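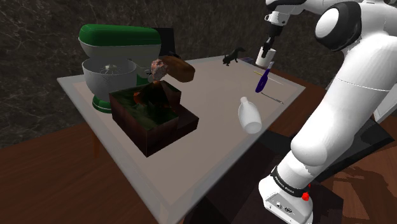
Last week we ended on aperture, and I promised we'd get to metering, so get your notebooks out. Your camera's meter has one job, which is to look at the light coming in and suggest an exposure. The trouble is that it has no idea what it's pointed at! It assumes that everything you aim at averages out to a middle gray, and for a lawn or a brick wall or a face in open shade that works pretty well. Now take a small white cup standing on a pale gray tabletop, with a white robot arm curving over it. Lots of light tones, though the wall, the box and the little figurine are dark. If you photographed a setup like that and let the meter have its way, you'd get a cup the color of dishwater. Same story with snow, wedding dresses, egg cartons and my sister's kitchen.

The fix is exposure compensation, the little plus/minus button most of you have never touched (I asked for a show of hands in September, I remember). For light subjects you go plus, for dark subjects you go minus. It feels backward the first time, I know. Bright thing, so surely less light? But the meter has already cut the light too far, and you're putting it back.

Metering modes

You have 3 on nearly every camera, whatever the maker decides to call them.

Evaluative or matrix: the camera looks at the whole picture in zones and makes a guess. Leave it here most of the time. I do.

Center-weighted: looks at everything but cares more about the middle. Old-fashioned, predictable, and I'm fond of it for portraits.

Spot: reads a tiny patch and ignores the rest. Great for a singer under a stage light. Terrible if you forget it's switched on, and I once shot an entire harbor parade that way, so please check your settings before you leave the house.

The histogram

Please stop judging exposure from the screen on the back of the camera. Outdoors at noon it looks too dark, in your bedroom at night it looks too bright, and the picture is the same picture both times. The histogram doesn't care how bright the room is. Dark tones are on the left, light tones on the right, and the height tells you how much of each you've got. A tall pile jammed hard against the right edge usually means blown highlights, and you can't get those back. A pile leaning right without touching the wall is what you want for a light subject. There isn't one correct shape, so if your neighbor's histogram looks like a camel and yours looks like a ski slope, you may both be fine.

If you're on one of the Skirnia loaners, the histogram is hidden two presses down on the info button. The Xenos bodies show it live in the viewfinder, and yes, the people who got those are going to be smug about it. Trade at the halfway point, please.

White on white, and the edges

Exposure gets you the right brightness, but it won't give you shape. A pale object in front of a pale background needs some shadow somewhere or it melts away. Move your lamp to the side, or even slightly behind, and watch the far edge of the object come up. Then hold a piece of black card just out of shot on one side and you'll see a thin dark line creep in along the edge. It's my favorite cheap trick in the whole course (the card costs next to nothing and lives in my bag until it falls apart).

Watch your white balance too. Pick one kind of light and turn the other kind off. A desk lamp plus a window gives you one orange side and one blue side, and no slider will sort that out nicely.

To do before next class

Find something white and something black at home. Photograph each one on its own, filling most of the picture, in aperture priority with evaluative metering. Start with compensation at zero, then the white one at plus 1 and plus 2, and the black one at minus 1 and minus 2. Don't edit anything. Keep the histogram for each frame, a phone snap of the screen is fine.

Meron Shiferaw has the key to the loaner cabinet and is in until 12 on class mornings. Memory cards go back empty, batteries go back charged, and the Udel tripod with the sticky leg is still usable if you're gentle with it.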